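Tranard Orders Two Vikance Ground Robots for Road Edge Inspection

Budget covers purchase, training and spare parts for the first 60 weeks of work 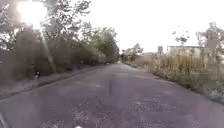 Road surface with worn patches and a lengthwise crack, with the robot's body just visible at the lower border. Photo: Tranard

DARON, August. Tranard, a road maintenance contractor, today informs that it has ordered 2 ground robots from the equipment maker Vikance. The robots will inspect small roads where a survey truck is expensive to send and where the condition of the asphalt is often known only from old reports.

The order follows a trial on 27 road sections in the Morgan district. During the trial the company compared three offers: buying, renting by month, and paying per kilometer of inspected road. Buying had the highest cost in the first year, but it was the lowest over the planned service life of 5 years.

"We did not want to look only at the price of the machine," said Tegwen Trevor, head of equipment planning at Tranard. "Batteries, transport, insurance and the hours of our own people are a bigger part of the budget than many suppliers like to show. We asked for all these numbers in one table before we signed."

The contract includes operator training, one spare battery set for each robot and a yearly service visit. Tranard will keep its present inspection crews. They will check on foot the places which the robots mark for repair.

"Narrow roads with tall grass at the side are a good test for planning," said Boonsong Wiriya, sales engineer at Vikance. "The customer must decide how often to go back to the same road, and this decides how many machines he needs."

A second order is possible after the first year and will depend on the cost per inspected road. Municipal customers who wish to see the robots at work can visit the Tranard depot in Daron on Saturday from 10 a.m. Please register with the depot office.

We use cookies to improve your visit. By continuing to use this site you accept our cookie policy. Accept | Settings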